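Storing and displaying picture books: stands, shelves and small repairs

Picture books fail at the corners and the spine before anything else. Most of the damage comes from storage: books leaning at an angle on a half-full shelf, books pushed in fore-edge down, and books stacked by color or series with a large one on top of a small one. The notes below cover thin, large-format children's books, paperback and hardback.

Shelf depth and load

Measure the widest book, then add 2 cm. A shelf shallower than the book lets the fore edge project, and the projecting part gets caught by sleeves and other books. Picture books are heavy for their thickness, as coated paper is dense. A board spanning more than 800 mm will sag under a full row unless it is supported in the middle. Check with a straightedge laid along the front.

Fill a row until a book can be drawn out with two fingers and the neighbors stay upright. If you have to tug at the head of the spine, take one out. Where the row is only part full, close it with a bookend on each side.

Choosing a stand

Three types are in common use.

Fixed bookends. Steel L-plates are the best value. The plate must be at least half the height of the book. Sheet steel with a thin edge will knife into the pages of the end book if that book is put back carelessly, so put a hardback at each end of the row.

Slotted racks. Good for very thin paperbacks, one to four per slot. They take up more room per book than any other type.

Expandable lattice stands. A scissor linkage joins two upright ends, and the stand is pulled out to the length required. Models differ, but the things to check are the same:

1. Feet. They should sit flat along their whole length. Rock the stand on a known flat surface before loading.
2. Pivots. Open and close the lattice fully a few times. It should move evenly from end to end. One stiff pivot puts all the strain on its neighbors.
3. Opening. The wider the lattice is pulled, the larger the gaps. Match the gap to the books — a thin paperback in a wide gap bows within a month or so.
4. Surface. Plastic feet slide on varnish. Four dots of clear rubber bumper stop this.

Load from the middle outward and keep the tallest books centered. Gifty Asante, who fitted out the reading corner at Fuvstead, loads from one end and gets away with it by holding the far foot down with her other hand. I would not do that with hardbacks.

Before books go on the stand

Clear a table large enough to lay one book flat with space on every side. Wipe the table and let it dry. Handle each book the same way: cover up first, check the corners, turn it over, check the back, then open it at the middle and look at the stitching or staples. Sort into sound, repair and discard.
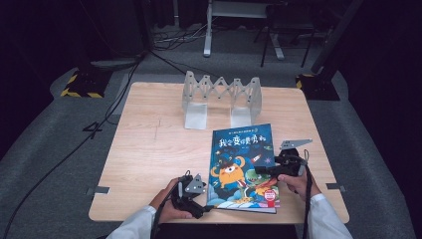
Surface dirt on a laminated cover comes off with a barely damp microfiber cloth. Wipe from the spine toward the fore edge. Keep liquid off the page block entirely; the paper will cockle and does not press flat again. Sticker residue softens under a hair dryer on low for 30 seconds and can then be rolled off with a thumb. Do not use solvent on matte covers.

Repairs

Torn page: archival document tape, one side only, trimmed flush. Ordinary clear tape yellows and bleeds.

Loose hinge: a thin line of PVA on a knitting needle, run down inside the hinge. Close the book on waxed paper and leave it under weight overnight.

Bumped corner: work in a drop of PVA, squeeze between two scraps of waxed card and clip. Remove the clip after 2 hours and let the corner finish drying in the open.

Bowed paperback: lay flat between boards under a few kilograms for a week. This works better in a dry room than a humid one.

Rotation

A stand holding fewer books gets more use than a full one. Keep the rest in a lidded box, spines up, out of direct sun. Blue and black covers show scuffs first and red inks fade first, so check those when you swap the books over. I do mine in December and again in June, and wipe the stand down with dish soap and water while it is empty.

Contact: Plimanance Home Notes | © Plimanance, all rights reserved | Back to top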